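Granell Cork Insoles – eight months in

October 8, 2019
Posted in: Feet, Gear

I walk a lot. Partly for work (I read water meters, or I did until winter, now I train the people who read them) and partly because I like it, and for years I've treated insoles as the thing you throw out when you buy new boots. Then in January my left heel started hurting every morning, that hot stab when you first put your foot on the floor, and the physio told me to stop wearing dead flat shoes. So I bought a pair of Granell cork insoles and I've been going on about them to anyone who'll stand still.

They cost me $67, and I nearly walked out of the shop at that. The foam ones from the chemist are a fraction of the price. But I'd been through two pairs of those in a year and both had gone flat as a pancake under the heel, so I handed over the card and grumbled all the way home.

First impressions: firm! Really firm. The cork sits under a thin leather top and for the first few days it felt like standing on a kerb. The leaflet says to wear them for an hour or two a day to begin with and I ignored that, did a full round in them and regretted it by lunchtime. Please do follow the leaflet. By the second week the cork had started to take the shape of my foot, and by the third I'd forgotten they were there, and that's about the nicest thing I can say of anything that goes in a shoe.

Trimming was easy. There are size lines printed on the underside and ordinary kitchen scissors go through the toe end without any fuss. I'd cut one size bigger than you think, try it, then shave a bit more. My first go left a little ridge at the big toe that I had to sand back with a nail file, and it's been fine ever since.

The heel cup is the star. It's deep enough to hold you steady on a slope but it doesn't lift you out of the back of the shoe, a problem I had with the Cudby gel ones I tried a couple of years ago. Those were lovely and squishy and made every pair I own feel half a size too small. My friend Yichen Tan swears by them for standing behind a counter all day, and I can see that, because they're very soft. For walking on gravel I'd take the cork every time.

What about sweat? Better than I expected. The leather darkens where your toes sit and stays that way, so they don't look new for long, but there's no smell to speak of if you pull them out overnight. I stand mine up against the skirting board. Don't put them on a heater – the leaflet is very stern about this, and cork that dries out too fast will crack.

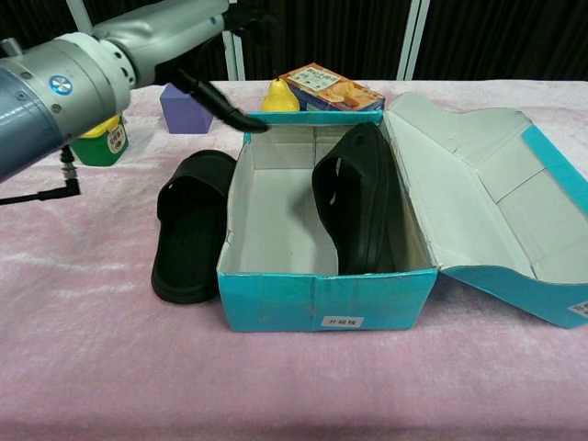 They also move between shoes without complaining, as long as the shoes are a similar shape. I swap mine between my Jeltura walking boots and an old pair of runners. You do have to take the factory insole out first. If yours is glued down, peel slowly from the heel, and if it won't come, leave it alone and use a different pair. The boots have more room over the instep so that's where the insoles feel best. In the runners they're snug, and I loosen the laces by one set of holes.

A few grumbles, to be fair. They squeak. Only the right one, and only in the boots, and a pinch of talc under the arch shuts it up for a week or so. The edge of the leather has begun to lift near the little toe on that side too, though a dab of contact glue would probably sort it. And they only come in full sizes, so half-size people will be trimming whether they like it or not.

As for the heel, it's a lot better. I did my stretches as well, so I can't give the cork all the credit, but I can get out of bed and walk to the kettle like a normal person, and I managed the whole Qiu Creek loop last month with no limp at the end of it. I've already got my eye on a second pair so I can stop swapping.

Comfort: excellent once they've worn in
Fit: very good, trim carefully
Value: good, if they see out the year
Would I buy them again: yes, happily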